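Tenants' meeting, Clarov Building - May
3 comments | 19 shares

Rent notice: Rigoberto Huanca read the Plultora letter aloud. It says the heating fee goes from 500 to 660 because of "system upgrades." No invoice attached. So-yul Cheon asked which upgrades - no answer on file.
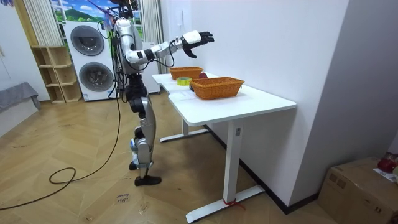 Herringbone floor and white desk.

Parking: Dumitrescu quoted 900 to repaint the lines. Several doubted it would last the winter, as the last coat didn't.
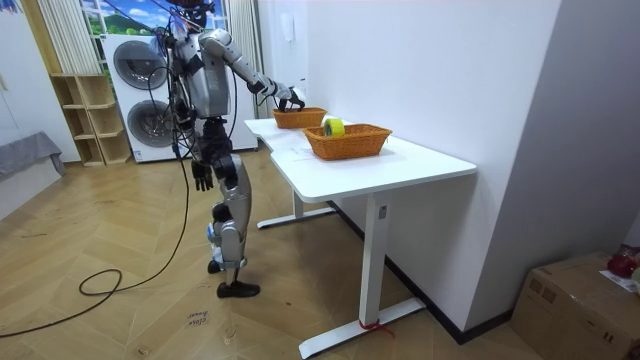 Cheon wants a second quote before anyone pays. Agreed. Huanca to write to Plultora again, with little hope.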